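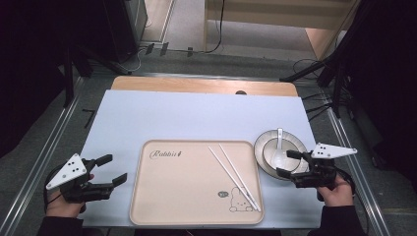
**MEDIA RELEASE – November**

# Nomari workshop releases plans for Wudance, a pair of hand-held grippers that can be built for $289

**BALLARAT, Victoria** – Members of the Nomari shared workshop have released the plans, parts list and assembly notes for Wudance, a pair of hand-held grippers for recording everyday table tasks. The plans are free to download and use, including for schools and small businesses.

Wudance is used in pairs, one gripper in each hand. The operator opens and closes the fingers and does an ordinary job with them, such as laying out a meal tray. The recordings can then be used to train a two-armed robot to do the same job. A builder doesn't need to own the robot in order to make the recordings.

The parts for a complete pair cost $289 at the prices members paid this year. That figure covers printed parts, bushings, screws, cabling and the cameras. It doesn't include a computer or the use of a 3D printer. Most home builders will already have the first, and the workshop can help with the second.

"We wanted a set that somebody could put together on the kitchen table over a couple of weekends," said Levente Pintér, who led the build. "The first ones we made needed a lathe. That ruled out almost everyone I know, so we went back and took the turned parts out."

## What has changed in this version

The plans released this month are the fourth version of the design. Earlier versions were lent out to members, and most of the changes came from their notes.

- The finger pads are now separate blocks held on with screws. A worn or broken pad can be swapped without taking the arm apart.
- The arm pivots run in brass bushings. The plain printed holes in the second version wore oval and the fingers stopped meeting squarely.
- The dotted marker plate on top of each gripper is triangular and can be removed for transport.
- Cables leave from the rear of the body. Members with smaller hands asked for this after the cable kept catching on their sleeves.
- All screws in the mechanism are the same size, apart from the two that hold the marker plate.

Left and right grippers use the same printed files. The pads can be printed in any rigid filament, and builders who want more grip can add a thin rubber facing. The notes give the thickness to allow for.

## The table set

The plans come with a sheet of starter tasks for a small table set: a serving tray, chopsticks, crockery and spoons. The workshop's own set was put together from members' cupboards and a discount shop. The tray has "Rabbit" printed on it and a drawing of the animal in one corner, and the task sheet uses the printing as a guide to which way round the tray should go.

There are eight starter tasks. They begin with moving one object on to the tray and finish with a full setting that needs both grippers. Each can be done in under a minute once the operator has had some practice, and each is repeated 40 times with the objects starting in different spots.

Chopsticks are the hardest item on the sheet. They lie flat, they roll, and the pads have to come down close to the tray to pick them up. Spoons are easier when they're standing in a bowl or cup and noticeably harder when they're lying on a saucer. Builders who find the pads slipping should check the alignment of the fingers before changing the facing material.

"People expect the bowl to be the trouble because it can break," Mr Pintér said. "You get used to the bowl in ten minutes. I still drop chopsticks."

The workshop recommends a plain, matte board on the tabletop. Glossy surfaces gave members trouble with reflections under the ceiling lights, and a patterned tablecloth made it harder to check the recordings afterwards. Pale blue and pale grey have both been fine.

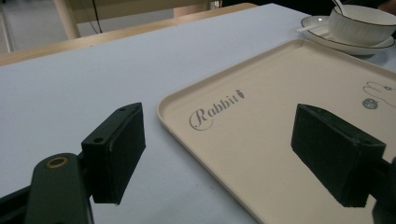
## Built in a shared space

Nomari is a members' workshop in the former Herrera joinery building. It has 3D printers, a laser cutter, an electronics bench and a small timber shop. Wudance started there as an evening project and has been worked on by 22 members, most of them with no background in robotics. Among them are a dental technician, two apprentice electricians and a retired patternmaker, who redrew the finger linkage.

Zikow, a local supplier of fasteners and bearings, provided bushings and screws for the test builds at cost. It will also stock a bagged hardware kit for people who don't want to order the small parts separately. Zikow has no ownership of the design and builders are free to buy the parts elsewhere.

The software supplied with the plans handles recording from both grippers at once and lets the operator play back a take, label it and throw it out if it went wrong. Recordings stay on the builder's own computer. There is no account to set up and nothing is uploaded.

## Known limits

Wudance is meant for light objects on a table. The pads aren't designed for hot cookware, knives or anything that needs a firm squeeze, and the printed arms will flex if they're used to lift a full jug. The grippers are wired, so the operator has to keep the cables clear of the table and the walkway. A wireless version was tried and set aside when the batteries made the grippers too heavy to hold for a whole session.

The marker plates need to stay in view of the overhead camera. Dim rooms and strong afternoon sun both cause lost tracking, and a curtain is worth having if the table is near a window.

The assembly notes cover printing, sanding, fitting the bushings, wiring and calibration. Allow two days for a first pair. The second goes together faster, mainly because the bushing holes are quicker to clean up once you know how tight they should be.

## Getting the plans

The download includes print files, a parts list with substitutes available in Australia, assembly notes, the starter task sheet and the recording software. Paper copies of the assembly notes can be picked up from the front desk at Nomari for the cost of printing.

Members and visitors can try a finished pair at the workshop's open evening from 6 pm. Children are welcome with an adult. Bookings aren't needed, although there may be a short wait for a turn at the table.

Builders who find a mistake in the plans are asked to send a note with the version number printed on the first page. Corrections will be collected and issued together early in the new year.

**Media contact:** Levente Pintér, Wudance project, Nomari shared workshop. Interviews and workshop visits by arrangement.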